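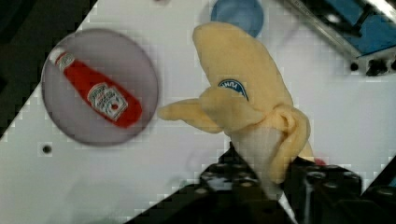 Play food on a white table: a plush banana with its peel folded back, and a small red ketchup bottle lying across a plate.

Care of Play Kitchen Items
Household Guidance, Gilia Family Center

Play food is handled often and should be cleaned on a regular schedule. The following guidance applies to the play corner at the Center and is equally suitable for use at home.

Fabric food
Check the care label before washing. Where machine washing is permitted, place the item in a mesh bag and select a cool, gentle cycle. Items with loose parts, such as peels, leaves or wrappers, should be opened out fully so that the folds are cleaned as well. Press out the water with a towel – do not wring – and leave the item to dry flat with all flaps open. Stuffed pieces may feel dry on the surface while the filling is still damp. Allow a second night if in doubt.

Surface marks can be treated with a soft cloth and a little mild soap. Work from the outside of the mark toward the middle.

Bottles and plates
Wipe toy bottles with a damp cloth, taking care around printed labels, which lift if soaked. Hard plates may be washed by hand in warm water and dried at once. The dishwasher is not recommended unless the maker states otherwise.

Tables
Wipe the table before the clean items are set out again. Light-colored tops show sticky rings most clearly when viewed from a low angle.

Storage
Keep fabric and hard items in separate bins. Damaged seams should be mended before the item goes back into use.

At the Center, play food is washed every Wednesday after closing. Questions may be addressed to Engelbert Sutter at the front desk, extension 153.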